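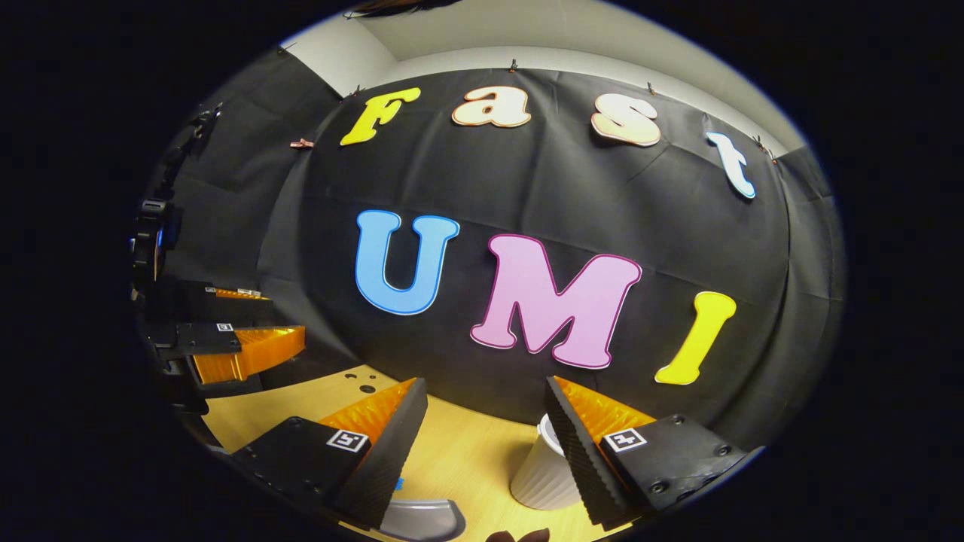
Backdrop and letters, July, early afternoon

Sign wall is up behind the bench. Black cloth, wooden table left where it was. Writing this before I forget what went where.

Cloth
Used the black piece from the Lavness roll. Cut it long so it reaches the table with some to spare. Did not iron it. The folds bother me up close, less from the door. If someone has a steamer at home please bring it, the iron in the cupboard spits brown water.

Binder clips, the small copper ones. Six on there now. Bought a box of 40 so plenty left, top drawer, next to the tape. Tried pushpins on the offcut first and they pull little runs in the weave, don't use them. Tape came off overnight, both kinds.

One clip is lower down on the left, in a fold next to the F. Leave that one alone pls.

Letters
FAST on top (well, "Fast", capital F then lowercase), UMI underneath. Seven letters, all cut from the Studano board. Colors:
F yellow, white outline
a peachy cream, orange outline
s near enough the same cream, softer orange
t white, light blue outline
U sky blue, darker blue edge
M pink, magenta outline
I yellow, white rim

The a and the s were meant to match. They don't quite. Cut from different sheets and the second sheet printed paler, should have checked befor cutting. Not redoing them.

M is the biggest. Drew it at the same height as the others but the bubbly font wants width and I gave in. Had to shuffle the bottom row twice.

Sticking: double-sided foam from Jatoi, 12 mm squares. Two per letter was not enough on cloth, went to four. The fabric side needs a hard press, count to ten. The white t took an extra square on the foot. Spare squares in the tin with the blue lid.

Table
Left it as is. Cluster of small holes left of center is from the old jig, goes right through, so no glue or paint over that area without a board under it. Someone asked if we should fill them — no, I still want the jig pattern for the Omora bracket.

Cost
Foam and clips on receipt 1447, it's in the folder. Board was leftover. Cloth was already paid for in the spring order.

To do
Steam the cloth, letters off first or the foam will go soft
Recut the s from the darker sheet if there is any left (said I wouldn't. maybe)
Trace all seven onto card and keep the templates flat, the last set got rolled up and is useles now
Check the foam again tomorrow morning, first the t, then the M
Move the offcuts out of the sink — they have been there since lunch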